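Notes from a slow reader: the great letter revival

Hello again, and happy August to those of you who are rugged up under a doona as I write this. It's six in the morning, the kettle's on, and I want to talk about post. Proper post, with a stamp, that somebody has to walk out to the letterbox to fetch.

A fair few of you wrote back after the last newsletter to say you'd dug out old bundles of letters and lost a whole afternoon to them. Same here! I've been at it ever since.

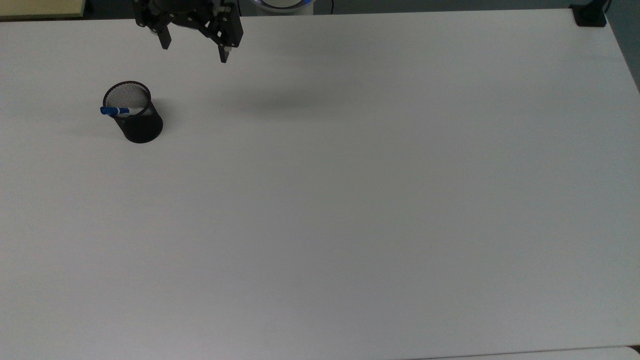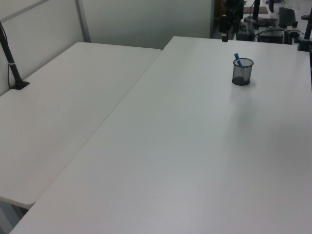
White tabletops in both; a blue marker is in both.

So, the letters. Mine live in a biscuit tin that has moved house with me 4 times, and until this winter I hadn't lifted the lid in years. Most of them are from my old pen friend in Skestora, who I wrote to all through high school and for a good while after. We got each other's addresses off a list at the back of a magazine and had very little in common. She was mad about horses. I was mad about a band I'm now too embarrassed to mention in print. We kept going for years regardless, and I can still tell her envelopes from across a room by the way she made her sevens.

What struck me going through them again was how boring they are, and I mean that as high praise. There's half a page on a cardigan that shrank. There's a full account of a bus trip to Kirui where the bus was late and then wasn't very comfortable. If she'd been texting me I would have got "bus late lol" and forgotten it by teatime, but I have two sides of airmail paper about that bus and I feel as though I was on it.

Anyway, I decided to start writing again, and I've learnt a few things the hard way.

First, paper. I bought a lovely thick cream pad from Drolo and it's gorgeous, but three sheets of it and you're into the next price up at the post office. Save it for short notes and get yourself something thin for the long rambling ones. Don't go so thin that the ink comes through, though, or you'll only be able to use one side and you're back where you started.

Second, don't wait for news. This was my big mistake. I sat there for a fortnight thinking nothing had happened to me worth telling, when in fact the gutters had overflowed and the neighbour's chooks had got into my silverbeet. That's a letter! That's two letters if you do the chooks justice.

Third, answer the questions you were asked. I keep the other person's letter next to me and go back over it before I seal the envelope. It's surprising how often I've rattled on for pages and skipped straight past "how is your knee?" (The knee is fine, thank you. A bit crook on the stairs.)

And fourth, write the date at the top. I've got a whole wodge of undated ones in that tin and I've been trying to put them in order by working out which cardigan she was wearing.

A few of you have asked about Flereo, the letter swap I joined in autumn. It's very simple. You send in your name, your address and a few lines about yourself, and they match you with someone to write to. There are 1,790 people on the list now, and you can ask for somebody close to home or somebody as far off as they can manage. I asked for far off. My first reply took so long to turn up that I'd forgotten what I'd said, so I've started jotting myself a note of what I've told to whom. Otherwise everyone gets the chooks twice.

If you'd like to have a go but can't face a stranger, start with an aunty. Aunties nearly always write back, and they're generous with the gossip.

Next time I'll get to the question of fountain pens, which has been filling up my inbox, and I'll pass on the tip several of you sent about getting ink out of a tea towel. Right, the kettle's boiled and I owe Skestora a letter.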